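Are mason bees worth it if I only have a small yard?

Asked by Elias Saliba, Jun 30, 2021

I'm in Arkville and I've got 400 square feet of garden, if you count the strip by the driveway. My squash flowers like crazy and then the baby fruits go yellow and drop off. My neighbor thinks it's a lack of pollinators and says I should put up a mason bee house. Do they even do squash? And is it too late in the year to start?

I did try hand pollinating a few flowers before breakfast and two of them took, so I guess that tells me something. I'm up for doing it again but I'd love for the bees to handle it (I'm not a morning person!).
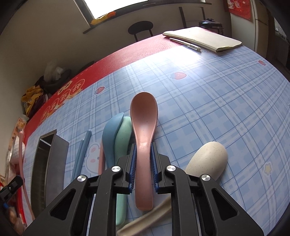 Plastic spoons on the plaid tablecloth.

2 answers

Mason bees are done for the year by now where you are, so a house won't help this summer. They're early spring bees, great on fruit trees. For squash you want squash bees and bumblebees, and squash bees nest in the ground, so leave a patch of bare dirt and don't till deep near the vines. I put in borage a few years back and by August the bumblebees were all over it. Also, skip any sprays while things are blooming, even the "natural" ones. Keep hand pollinating till then, male flower to female flower, early, before they close up.

Sugden116

Had the same thing, mine was the heat I think. They came back later on their own. Water more?

flullow_jo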